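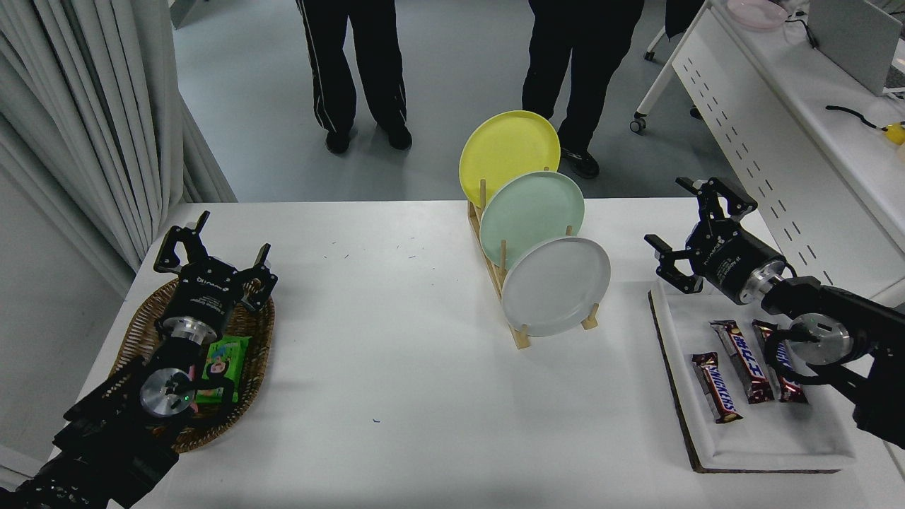 How long should you keep paper bank statements and household bills? Six years covers most people in the UK if you're self-employed, and about two is plenty for everything else.

Amparo Zabala
Mar 14, 2020
Spent the morning on my own paperwork, so a few notes for anyone putting it off. I had 184 sheets in one drawer and had not opened it properly since we moved.

2/
First pass is only for sorting into years. Don't read anything. If you start reading the gas bills you will still be on the gas bills at teatime.

3/
Keep for good: birth and marriage certificates, the will, house deeds if you hold them, anything about a pension. I had three pension letters from a job I left at 24 and had forgotten the scheme existed. Phoned them. It does.

4/
Payslips: I keep mine until the P60 arrives and matches, then shred. My sister keeps every one she has ever had. Her loft, her business.

5/
Appliance manuals are nearly all online now. I kept the boiler one -- the engineer writes in the back of it -- and recycled the rest. Receipts stay with the guarantee, stapled. Thermal ones fade, so photocopy them first.

6/
Shredder is an old Ultix. It takes five sheets if you believe the lid and three if you don't want to pick bits out with tweezers. Took out 116 sheets with two stops to let it cool down.

7/
Someone asked about folders. Plain cardboard ones, one per year, with the year on the front in marker. I tried a system with coloured tabs in the past and couldn't remember what orange meant.

8/
Also asked: can you compost the shreddings? Plain paper, yes, mixed in with wet stuff. Not the window envelopes, and not till receipts. Mine go in under the potato peelings.

9/
Left over at the end: 21 sheets I couldn't place, mostly letters from an insurer we no longer use. They've got their own envelope with "May" on it. If I haven't needed them by then they can go.

10/
Replies are open if you've got a question about council tax letters. I kept the current year and the one before -- the rest went through the Ultix.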